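Condimis Hand Tool and Back Unit
Set-Up Guide for Site Leads, Komberg Building

Section 4. Starting a shift with the recording kit

Read this section before you hand a kit to anyone. The supplier's quick-start card covers the buttons. It does not cover the people holding them, and after a season of running the kits at Komberg we have stopped pretending the card is enough.

The sales material says the kit "captures skilled work without changing it." We have not found that to be the case. A worker carrying a back unit and picking things up with a gripper works differently from the same worker with two free hands. Plan for that. If you are asked to sign a sheet stating that normal work was recorded, read note 4.6 first.

4.1 Before the crew arrives

1. Check out the hand tools and back units from the Bansal cabinet. Write down the tool number and the back unit number on the same line. Tools and units are paired, and a swapped pair will record with no warning until upload.

2. Open and close each gripper by hand. The finger pads should meet evenly. If one side drags, tag the tool and set it aside. Do not bend the pads back.

3. Look at the lens. Wipe it with the dry cloth in the kit, not with a sleeve and not with glass cleaner.

4. Make sure the marker signs are standing where the floor plan shows them. They get moved when someone needs the surface for something else.

5. Confirm that each battery reads full. The display rounds up. A battery that has been through a winter at Ukoddale may read full and quit before the first break.

Caution: Do not cover the vents on the hand tool with tape, labels or a palm. If the tool feels hot enough to notice, stop and put it down on a hard surface.

4.2 Fitting the back unit

1. Ask first. Signing on for the job is one kind of consent and being strapped into something by a site lead is another.

2. Loosen all straps, lift the unit from behind, and let the worker find the shoulder straps without being steered.

3. Tighten the waist strap before the shoulder straps. The card has this in the wrong order, and we have reported it.

4. Have the worker lean forward, reach, and turn to both sides. Anything that pinches now will be worse in an hour.

5. Fit the headband last. It should stay put when the worker looks down. Tighter is not better.

Note: Some workers will say the unit is fine when it isn't, particularly new ones. Look at how they stand.

4.3 Starting a recording

1. Power on the back unit and wait for the steady light.

2. Power on the hand tool. If it connects on the first try, carry on. If not, turn both off and repeat from step 1.

3. Have the worker point the tool at the nearest marker sign and hold still until the tone.

4. Say the task name aloud, then begin.

5. Stop the recording before any break, phone call or private conversation. The button is easy to miss with the thumb. Check the light.

Caution: Anyone who walks past may be recorded. Blurring is done later, by software, on a server that is not in this building. Tell visitors before they come in, and let them say no.

4.4 Pace and targets

The default target in the Condimis dashboard is 28 completed tasks an hour. We don't know where this number came from. Our crews settle at 19 when the tasks are mixed and the items are soft or awkward to grip, and we have set the Komberg target there.

1. Open Settings, then Shift, then Target.
2. Replace the default value with 19.
3. Turn off "Show rank to crew."
4. Save, sign out, and sign back in. The change does not always hold the first time.

Do not post rankings on the wall either. The two weeks we did gave us faster recordings with more dropped items, and a crew that stopped helping each other find things.

4.5 Breaks and rotation

1. Limit each turn with the back unit to 45 minutes.
2. Take the unit off for the break. Sitting down in it is not a rest.
3. Rotate to a task without the kit for the next turn, such as resetting items or checking uploads.
4. Log sore wrists, necks and backs on the paper form. The dashboard has no field for them — we have asked for one since March.

4.6 What to tell the crew

People will ask whether they are training the machine that takes their job. Do not read them the paragraph from the brochure. Tell them what we know:

The recordings are used to teach robot arms to handle objects. Bansal has given no written promise about staffing at this site after the contract ends. Recording work exists now that did not exist before, and it pays the same rate as packing. How long it lasts is anyone's guess, including ours.

If the question goes further than that, write it down and send it up. Don't make up a comforting answer.

Note: The normal-work sheet may be signed only if the words "while wearing recording equipment" are added by hand. The supplier has accepted this every time so far. 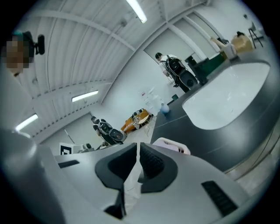
4.7 Ending the shift

1. Stop all recordings and wait for the light to go out before unplugging anything.

2. Return each tool with its paired unit, and put the batteries on charge with the covers open.

3. Start the upload. Leave it running overnight if it has to — the time estimate on screen is not worth planning around.

4. Delete any recording a worker asks you to delete. You don't need a reason from them, and you don't need approval from us.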